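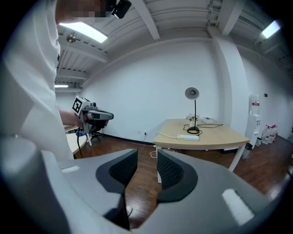 *Fig. 4. Standing position, white shirt.*

## 4. Hanging the Ekside drying rack

The Ekside holds a full load of laundry and folds flat against the wall when it's not in use, or when company comes. Allow 60 minutes for this section. The carton says less, but the carton has never met your wall.

You will need a pencil, a level, a drill, and the bag of hardware marked B. Bag A is for the floor model. It ships with every rack anyway.

1. Find two studs and mark their centers. Plaster alone will hold the rack nicely until the first wet bath towel.
2. Measure up 52 inches from the floor and draw a level line across both marks. Taller households may go higher.
3. Hold the back rail on the line with the Foltard logo facing out. If the logo is upside down, so is the rail.
4. Drill the pilot holes and drive in the long screws -- by hand for the last few turns.
5. Hook the folding arms onto the rail, left arm first. You'll hear a click. If you hear a crack, see Section 9, Ordering Parts.
6. Thread the cord through the arms and tie it off at the cleat. Any knot you trust will do.

**Note:** Racks sold before August came with the older Jansen brackets, which take the short screws. Everything else is the same, including the extra washer. We don't know what it's for either.

**Caution:** Do not mount the rack over a heater, a stove, or the cat's dish. Do not hang from it yourself. Children will ask.

### First load

Open the arms all the way and hang the heaviest things closest to the wall. Shirts go on the outer bars, shoulders squared, top button done up. Leave a hand's width between them -- they dry faster and come off looking less like they were slept in.

Retighten the rail screws after the first week, and again whenever the rack starts to nod at you. If you have the Avance extension bar (part 289, sold separately), fit it only after this first tightening.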